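Student Automation Projects > Build logs and arguments

Thread: Stirring task for the September demo, is it worth it?

gatar_club
Our team has switched from block stacking to a lab bench task for the demo. The arm takes a glass rod, brings it to a beaker and stirs. The program is 349 lines and we've logged 200 practice runs. Scoring is the usual Nikora sheet. Looking for criticism before we lock it in.

pipettepusher
You asked for it. A magnetic stir plate does this job with one moving part. What is the arm for?

gatar_club
The arm is for learning to program an arm. The club isn't selling stirring.

pipettepusher
Then say that on the poster. Last year half the posters in the Grostitz hall said "lab automation" and what they had was a fixed path played back over and over. Move the beaker an inch and see what you get.

old_torque
Agree with pipettepusher on the poster, disagree on the task. A thin rod going into a small opening is a decent alignment problem. My students had more trouble with that than with anything on the old Ghaffari course. Can you post the setup?

gatar_club
Sure. Water only, on the black cloth.

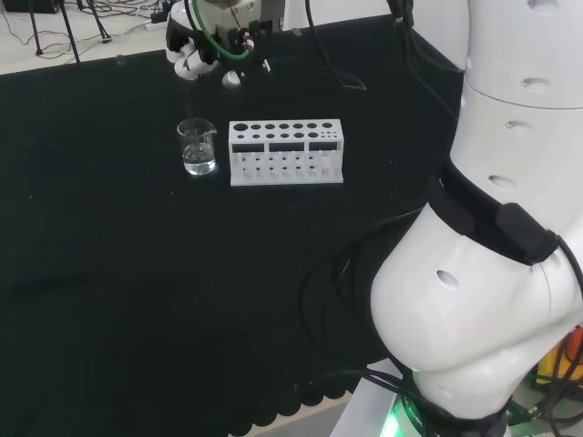
Rod at the mouth of the beaker, test tube rack to the right

old_torque
Thanks. That's clear glass and a clear rod, which is where I'd start worrying. Are you finding the beaker with vision or did you teach the position by hand?

gatar_club
Taught by hand for now. Vision is on the list.

pipettepusher
So it's a fixed path.

gatar_club
For now, yes. I did say for now.

mk_benchtop
Different complaint. Those cables draped next to the base would make me nervous with the arm moving. Tie them down before you add any bigger motions. And what's the rack for? I see no tubes in it.

gatar_club
Second task, if we get that far. Tubes come later. Point taken on the cables.

mk_benchtop
I'd drop the second task. Judges remember the one that failed.

old_torque
I wouldn't drop it yet. Of the 200 runs, how many were clean?

gatar_club
81. A clean run means the rod goes in, stirs and comes out without touching the rim.

pipettepusher
81 out of 200 and you want to add tubes?

gatar_club
Most of the bad ones were early — we changed how the rod is gripped partway through. I don't have them split out.

pipettepusher
Split them out. Until you do, "most were early" is a feeling. I'd want 600 runs on the new grip, same beaker, nothing thrown away.

old_torque
600 is silly for a school club. Do a smaller batch, but shift the beaker a little between runs and write down where it was. That tells you more than repeating one spot.

mk_benchtop
Seconding the smaller batch. Also try it with a strip of tape on the rod so you can see the tip. I still think the rack should go.

gatar_club
OK. Rack stays out of the scored run, the beaker gets moved, and I'll post the log with the grip change marked. The poster will say "taught positions" unless vision works by then.

pipettepusher
Fine by me. I'll believe the vision part when I see the log.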